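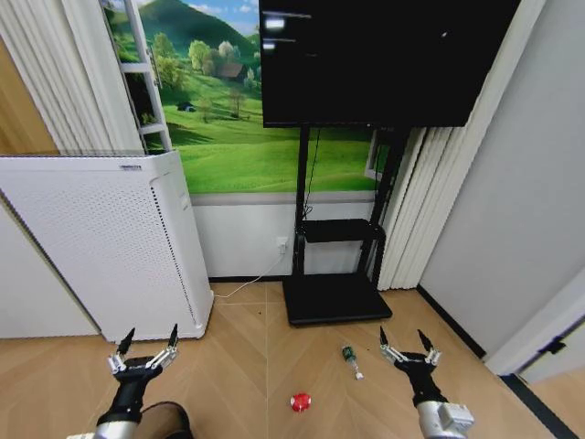 I've been meaning to write up our jam weekend since autumn, and with a wet afternoon and the kettle on (20 Jun 2020, for those who like to know) I've finally run out of excuses. My neighbour's plum tree gave us 50 jars last time, which is a silly number for a household of two, and I loved every sticky minute of it!

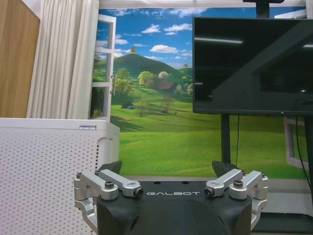
Plums are forgiving things. I leave the skins on for colour, tie the stones in a bit of old muslin, and let the whole lot mutter away on a low heat before any sugar goes near it. My gran did hers the same way, though she'd have scolded me for stirring too much.

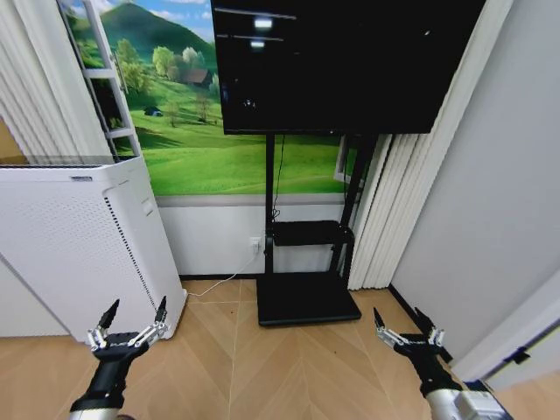
Amr Fahmy wrote to say he never bothers with the muslin and just fishes the stones out with a slotted spoon, and would I please try a squeeze of lemon next time. I will, Amr, and I'll save you a jar.
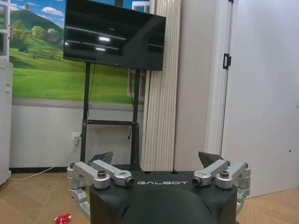

What I'd do differently

Smaller batches, definitely. Five jars at a go sets so much better, and there's far less scrubbing of the big pot afterwards.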